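# The Floor That Wouldn't Hold Still

I've spent most of my working life telling robots where things are, and the robots have spent most of it disagreeing with me. So when Prosow invited me up to Nirnholm to see Lumard, their new perception software, I packed a sweater and a lot of doubt.

Lumard does one job. It looks through a camera at the wrist and decides which bits of the picture are floor, which are wall, and which are things worth grabbing. Sounds easy, right? The team fed it 4,000 hand-labeled pictures last October, and it still saw objects all over a perfectly bare patch of ground!
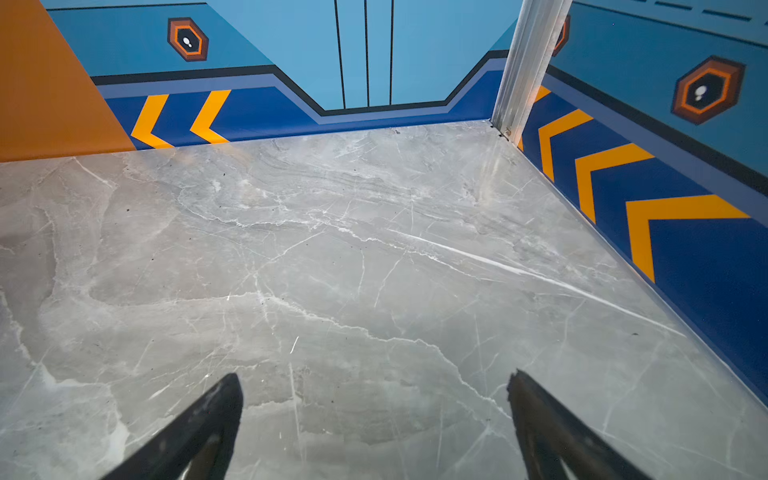 My own obsession is false alarms, the phantom objects a planner sends an arm chasing after. I once lost a whole week to a shadow (I'm still a little sore about it). Marble is a nasty test for that sort of thing. A long white vein running diagonally across grey stone looks an awful lot like a cable if all you've got to go on is edges, and those little dark specks don't help. The chevrons along the walls are much kinder, with crisp yellow-orange shapes on deep blue, and I'd happily line up a map against them all day.

The first build I tried flagged 522 phantoms in one test run. The fix came from an old Çetinkaya depth filter that the team had left switched off. It throws out anything that doesn't rise at least 2 millimeters off the ground, and with it on, the count dropped so far that I made them run the whole thing again. Same result!

It isn't perfect. Flat stuff like paper now gets ignored completely, and the planner pauses a beat too long before each move. I'd take the pause. The paper problem is on the list for the next release, and I've already asked for a seat when they test it.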